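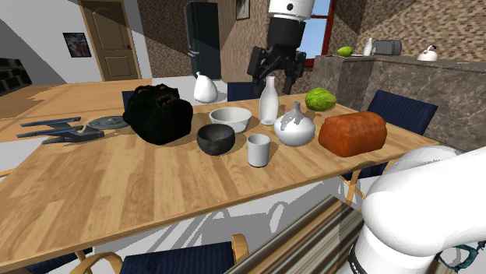
Figure 14.1. The simulated kitchen. The gripper is open over the far edge of the table.

Chapter 14
The Robot and Its Visitors

In this chapter you will learn
how a demonstration differs from a test
how to choose a task that visitors can follow
what to say while the robot is working, and when to be silent
how to report a failed attempt in front of the public
how to keep a record of an open day that is useful for later work

Words to know: demonstration, trial, reset, simulator, operator, guide, script

Most of the earlier chapters of this book were about the robot and the engineer. There was a third person missing, and this is the visitor. Sooner or later every laboratory opens its doors. It may be for school classes in the morning, for a company that is thinking about buying something, or for the families of the staff. The robot is the same robot as the day before, but the work around it is different, and a student who has prepared a hundred experiments may still prepare a bad demonstration.

We begin with a case. It is from the open day in March at the Begay Laboratory in Clinham, where I was a guest for the whole day and was allowed to stand behind the operators. Kenji Nakamura was the operator in the morning. Tainá Siqueira was the guide, which means that she spoke to the visitors and did not touch the controls. The laboratory expected up to 240 people, in groups, and each group had the room for 14 minutes.

The group from Begay decided to show their work in a simulator. They use one called Forent, in which a kitchen and dining room has been built with a robot arm, a table, dishes, food, chairs and a counter. The simulated room was projected on the wall, and a second screen showed the view from close to the hand. The operator sat at a desk to the side and could be seen by everyone. This last point was discussed a lot before the open day. Some members of the group wanted the operator behind a curtain, as the desk is not interesting to look at. Siqueira was against it. In her opinion a visitor who does not see the operator will believe that the machine does everything alone, and will be disappointed or even angry to learn about it later. The curtain was not used.

14.1 A demonstration is not a test

A test is made in order to learn something. The engineer does not know the result, and a failure in a test has the same value as a success, if it is written down well. A demonstration is made in order to show something that is already known. The group had tried the cup task in 200 trials in the weeks before the open day, and they knew which positions of the cup were easy and which were difficult. This is test work, and it was finished before the first visitor came through the door.

Many young engineers mix the two. They finish a new piece of software in the night and they show it the next morning. Sometimes this goes well, and then they do it again. I did it myself as a student, with a version of the program that had run two times in total, and I can still remember how quiet the room was.

The rule at Begay is simple. The software for an open day is frozen one week before. After this date it is permitted to change the words of the guide, the order of the groups and the light in the room, but the program stays as it is. Marcus Whitlock, who leads the laboratory, told me that this rule is the one his students complain about most. He has kept it for years.

14.2 Choosing the task

The task for visitors should be small. It should begin and end within one or two minutes, and a person without training should be able to say what the robot is trying to do. "The robot picks up the cup" is such a task. "The robot improves its estimate of the pose of the object" is not, even though the second may be what the engineer is proud of.

It also helps when the objects are familiar. A visitor knows what a cup weighs, how it is held, and what happens if it is held wrongly. She does not have this knowledge about a metal test block. For this reason she can judge the robot by herself, and people enjoy a demonstration more when they are able to judge.

The table in Forent at the open day was rather full. There was a cup, there were bowls and vases, a milk bottle, a cabbage and a loaf of bread, and also a toy spaceship and a large black gorilla head. The children talked more about the gorilla head than about the arm. Nakamura wanted to remove it after the second group, but Siqueira asked him to leave it where it was, and she began to use it. She asked each class which object on the table would be the hardest to pick up with two fingers. Nearly every time a child shouted that it was the gorilla, and then she could speak about width, shape and friction for a minute without losing anyone.

You may ask if it is right to have objects in the room that have no part in the task. In a test I would say no, unless the clutter itself is being studied. In a demonstration a few such objects are good. They give the guide something to talk about during a reset, and they show that the robot has to work among other things, as it would in a home.

14.3 Speaking while the robot works

There are three moments in each attempt. The arm moves toward the object, the fingers make contact, and the object is carried or turned. The first moment is slow and looks easy, so the guide can speak freely. In the second moment she should stop. Visitors look at the fingers and they do not hear what is said. Siqueira had marked these silent places in her script with a line of dots, and she kept to them very strictly, even when a teacher asked her something in the middle of a grasp.

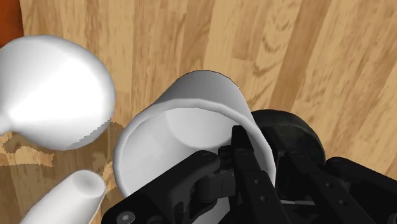

The third moment is where the most questions come, and the guide must be ready for them. A cup can be held with one finger inside its mouth, and to many visitors this looks like a mistake. At home they take a cup by the handle or around the outside. The guide can explain that a gripper with two fingers holds a thin wall very well between them, and that with a wide object there may be no other possibility. She can ask the visitors to try it with their own thumb and one finger. This small exercise costs nothing, and it was done at Begay with paper cups which stood ready on a chair near the door.

The guide should also prepare an answer about the tilt. When a cup is tipped, somebody will always ask about the coffee. It is not a silly question. The correct answer depends on the program. In the version that was shown, the robot was asked only to grasp and lift, and the angle of the cup after lifting was free. Siqueira said exactly this: "We did not tell it to keep the cup straight, so it does not try." I heard her give this answer in several groups with the same words, and I think it is one of the best sentences for teaching robotics that I have heard. It tells the visitor that the machine follows the task it was given, and that a person has to think of the coffee.

Another frequent question is whether the picture is real. Visitors see wood, a window, a kettle, and then they see a small error in the graphics, for example an edge that looks like stairs, and they start to doubt everything. It is better to speak about the simulator in the first minute. A possible opening is this one, from the Begay script:

"Good morning. What you see on the wall is a computer model of a kitchen. The robot in it obeys rules for weight and contact that we have written. Tonight the same program could run on an arm in the next room, and it would not work as well as here. We will tell you why."

Please observe the last part. The guide promises an explanation of a weakness, and she does it before anyone has asked. Visitors from industry liked this very much. One of them, Dolores Ferreira from the company Tidard, stayed for a second group in order to hear the explanation again, and wrote it down.

14.4 When the attempt fails

Late in the morning the gripper closed beside the cup and came up with nothing. Nakamura took his hands from the keyboard and put them on the desk, so that the visitors could see that he did not correct it in secret. Siqueira then said three things, in this order: what the robot had tried, what had happened, and what the operator would do now. After this Nakamura made a reset, and the room returned to its starting state.

The whole event took less than a minute. What I want you to notice is the things that were left out. She did not say that it had never happened before. She did not make the computer guilty, or the projector, or the number of people in the room. These excuses come easily to the mouth, and experienced visitors have heard all of them.

A reset in a simulator is quick and clean, and this is a large advantage over a real table, where someone must walk in and put the objects back by hand. With a real arm the guide needs more text for the pause. She also needs a clear signal that tells her when the person has left the work area, and we shall come to this signal in 14.6.

14.5 The record of the day

Each attempt in front of visitors should be written down, the same as in a test, but with fewer columns. Ignacio Dunleavy kept the sheet at Begay. It had a column for the group, one for the object, one for the result, and a wide one for the questions that visitors asked. The wide column was full before lunch, and he continued on the back of the page.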